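Forum > Robotik und Automatisierung > Anschaffung und Planung

Thema: Handgeführte Greifer, ein zweites Paar kaufen oder Reserve behalten?

lukian_s
Oktober 2021
Guten Tag in die Runde. Deutsch ist nicht meine Muttersprache, ich bitte um Nachsicht, wenn etwas ungenau klingt.
Ich plane für unser kleines Projekt Skemow die Ausgaben bis Ende November. Wir nehmen mit handgeführten Greifern Aufgaben im Haushalt auf, vor allem mit kleinen Gegenständen. Später soll ein Arm diese Bewegungen lernen. Es liegen mir zwei Angebote vor:
Bramik: 2.130 Euro für ein Paar Greifer mit Kamera, Polster inbegriffen, Lieferung in sechs Wochen.
Omix: 2.127 Euro, ebenfalls ein Paar mit Kamera, aber die Polster muss man gesondert bestellen. Lieferung sofort.
Der Preis ist also praktisch gleich. Was würden Sie nehmen? Und lohnt sich ein zweites Paar überhaupt, wenn wir schon eines haben?

werkbank_ost
Ganz klar Omix. Sechs Wochen warten kostet dich mehr als ein Satz Polster.

Semeniuk
Dem würde ich widersprechen. Polster sind Verschleiß, bei kleinen Teilen erst recht. Wer mit Ketten und Schnüren arbeitet, hat sie schneller abgenutzt, als er denkt. Frag beide Anbieter nach dem Preis für acht Ersatzpolster, dann sieht die Rechnung anders aus. Und frag, ob die Polster in der Form bleiben oder mit jeder Version geändert werden. Ich habe noch einen Karton voll mit welchen, die nirgends mehr passen.

lukian_s
@werkbank_ost: Das Warten ist für uns nicht so schlimm, weil das vorhandene Paar funktioniert. Es geht mir um die Planung. Geld, das ich bis Ende November nicht ausgebe, steht mir danach nicht mehr zur Verfügung.
@Semeniuk: Danke, nach dem Ersatz habe ich nicht gefragt. Ich schreibe beiden heute noch.

werkbank_ost
Wenn das vorhandene Paar läuft, warum dann überhaupt kaufen? Steck das Geld in Speicherplatz und in Stunden für die Auswertung. Daran scheitert es meistens, an der Hardware eher selten.

Sumeya Dinsa
Das sehe ich nur zum Teil so. Ein zweites Paar heißt: zwei Personen können parallel aufnehmen. Bei uns war das der größte Gewinn, ein Ausfall hat uns vorher immer gleich mehrere Tage gekostet. Auswertung muss man natürlich trotzdem einplanen.
Lukian, welche Gegenstände nehmt ihr denn? Davon hängt für mich die Wahl der Polster ab. Für Becher und Schachteln reicht fast alles. Bei dünnen Sachen brauchst du eine Oberfläche mit Struktur.

lukian_s
Leider genau die dünnen Sachen: Armbänder, eine Haarklammer, eine Armbanduhr. Die Unterlage ist dazu noch weich. Ich hänge zwei Bilder von der Arbeit an, dann kann man es besser beurteilen.
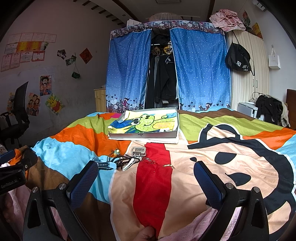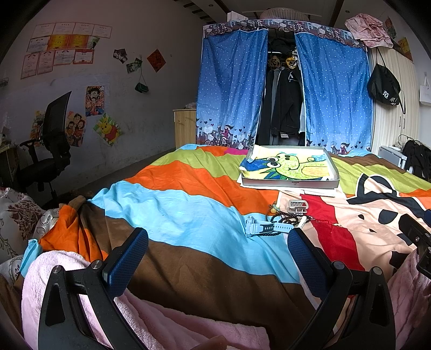
Beide Bilder: die Kleinteile auf der Bettdecke, vorne die Greifer mit den blauen Polstern.

Sumeya Dinsa
Danke, das hilft. Der dünne rote Faden wäre mein Prüfstein. Lass dir vor der Bestellung von beiden ein Musterpolster schicken und probiere nur diesen Faden. Auf der weichen Decke gibt der Untergrund nach, da hätte ich ohne Muster keine Entscheidung getroffen.

Semeniuk
Bin dabei. Und das Muster bitte an dem Paar testen, das du schon hast, sofern die Befestigung passt.

werkbank_ost
Ich bleibe beim Speicherplatz, aber gut, gegen ein Muster kann man nichts haben.

lukian_s
Ich habe beiden geschrieben und um Muster sowie um den Preis für acht Polster gebeten. Wenn die Antworten da sind, trage ich sie hier nach.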